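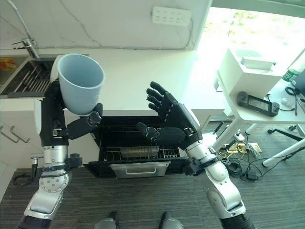

Hand comparison, kitchen bay

We spent most of December trying two sets of hands on the same pair of arms. The question was which set to keep for kitchen work: the five-finger hands from Delerlow or the two-jaw Evico grippers we had used since the spring. Divina Soriano ran the arms, Amado Tagle kept the logs, and Bronwyn Cosgrove set up the kitchen bay each morning. Captions are by Amado.

Cup, left hand. The light blue plastic cup was the standard object for the five-finger trials. The hand holds it upright between its fingers, and the right hand stays open with the palm turned in. We logged 994 grasps with the five-finger hands across all objects. Of those, 836 counted as good, meaning the object was held for the full wait and put down without tipping.

Passing from left to right. This was the slow part. The receiving thumb has to be out to the side before the other hand comes in, or it knocks the rim. Divina changed the starting pose twice. The second change is the one in the current settings file.

Oven door down. With the door folded fully open, the arms have less room to come in low. The tray was left on the rack for these runs. Evico jaws take the front of a tray well but need a straight approach. The fingers tolerate a bad angle and then lose grip if the tray is heavy.

Cables at the wrist. Both arms have a black cable at the wrist. We rerouted the left one after it caught on a cabinet handle on a Friday afternoon. Mansa Dramani is printing a clip for it. Until that is fitted, keep the wrist turned in when working near the cabinets.

Controller. All hand trials were driven from the handheld controller with the screen in the middle. Fouzia Khokhar also tried the Lu glove for one session. It gave better finger control, but the calibration drifted and had to be redone every 17 minutes, so those runs are not in the totals.

Two-jaw results. The Evico set did 724 grasps on the same objects. It was faster on handles and boxes and worse on anything round with thin walls. It dented two cups. Changing a jaw pad takes a minute. Changing a fingertip takes most of a coffee break.

For now the five-finger hands stay on. The Evico grippers go to the Wastano bench for the box sorting tests, and Bronwyn has the key to that cabinet. Ask Amado for the logs.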